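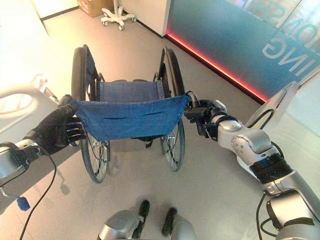
*Wheelchair, opened, blue seat. Workshop floor, December.*

**Sunday, after lunch**

I write this down now because on the next working day I will forget half of it. The subject is the seat cloth and its stitching, mainly the thread, and a little the dye.

We have now three cloths on the shelf: the Fledden blue, the Pliltinitz blue and the unnamed grey which came as a sample with the Pliltinitz roll. Until this week I treated the two blues as the same thing. They have the same weave when you look quickly, and the same weight on our scale, as near as it can read. They do not behave the same under the needle. The Fledden lets the needle through cleanly and the holes close again. The Pliltinitz keeps the holes open, and after the rubbing test one can see small white points along the seam, where the coating has cracked.

**Rubbing test**

Settings as before: felt pad, the heavier weight, 1000 strokes per strip. Strips cut along the length of the roll, seam in the middle, double row of stitches. I stopped the machine every now and then to look with the lens.

- Fledden, Nam thread: seam whole after 1000. Some shine on the cloth, no broken stitch.
- Fledden, old polyester thread: seam whole, but the thread has become hairy on the upper side.
- Pliltinitz, Nam thread: first broken stitch seen at 294. I let it run to the end and the upper row was gone for the length of a thumb.
- Pliltinitz, old polyester thread: first broken stitch seen at 233. Similar picture afterwards.
- Grey: not tested, the sample is too short to clamp properly.

So the thread makes a difference, but a smaller one than the cloth. I was expecting the opposite, and in my last entry I wrote that we should buy more Nam thread and the problem will be solved. Please read that sentence as cancelled.

One doubt remains. The Pliltinitz strips were cut from the outer turns of the roll, and the roll stood some weeks beside the window. Sun may have made the coating stiff. Tomorrow I want to cut 2 strips from deep inside the roll and repeat with the Nam thread only. If the first break comes at a much higher number, then I was unfair to the cloth.

**Needle**

All strips were sewn with the same size of needle, but I changed to a fresh one between the two cloths. I should have changed it between every strip. It was lazy of me. The tip I took out after the Fledden strips looks good under the lens, without any hook, so I do not believe it spoiled the result, but it has to be mentioned.

Stitch length was at the middle mark. For the repeat I will try also one strip with a longer stitch, because fewer holes in the line must be kinder to the coating. For a seat I do not want to go longer than the next mark. A hem that carries a person is not a curtain.

**Colour**

Wet white cloth rubbed by hand on both blues, then pressed under the glass block until it was dry. The Fledden gave nothing. The Pliltinitz gave a very weak blue shadow, which I could see only at the window and not under the lamp. With salted water the shadow was a little stronger. For light trousers this could already be a complaint.

The Hendov cleaner, diluted as on its label, takes no colour from either one. Undiluted I did not try.

**To do**

- Repeat with strips from inside the Pliltinitz roll.
- Ask for a longer piece of the grey, at least enough for the clamps.
- Move all rolls away from the window, also the ones we do not use.
- New felt for the pad. The present one has a hard place near the corner and I do not trust it any more.
- Write the cloth name on the back of each strip with pencil. Marker goes through, I lost one label today in this way and had to find out from the selvedge which strip it was.

The tested strips are in the flat drawer, in the order above, Fledden at the left. Please do not iron them.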